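Section 4: Setting Up Your First Sourdough Starter in the Hitier Proofing Jar

You're ready for the fun part! Once the starter gets going, it will raise bread, pancakes and pizza for years.

What you need: the jar and lid, the rubber band from the box, whole wheat flour, and water that feels neither warm nor cool on your wrist.

1. Wash the jar in hot soapy water and let it air dry.

2. Set the empty jar on your scale and write its weight on the base label. You'll be so glad you did this later on.

3. Add equal weights of flour and water and stir until no dry flour is left.

4. Rest the lid on top without closing the clamp.

CAUTION: Never clamp the lid on an active starter. Gas builds up fast and can crack the glass.

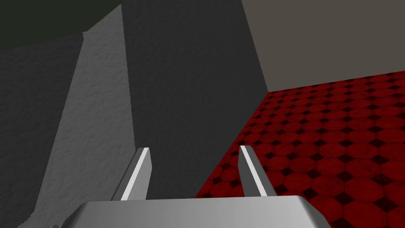 5. Slip the rubber band around the jar at the level of the mix, then leave it on the counter overnight. Choose a spot out of direct sun, and clean off any smears above the band so the rise is easy to read. You want the band straight all the way around. The top of that wide gray block slopes gently down from right to left, and a band sitting on that kind of slant will give you two different readings depending on which side you look from!

6. Each day, scoop out half, then feed what's left with fresh flour and water. Move the band to the new level.

NOTE: A sharp smell and a quiet spell after the first few days are normal. Keep feeding!

7. When the mix doubles between feedings several days in a row, go to Section 5 and bake the Biker loaf.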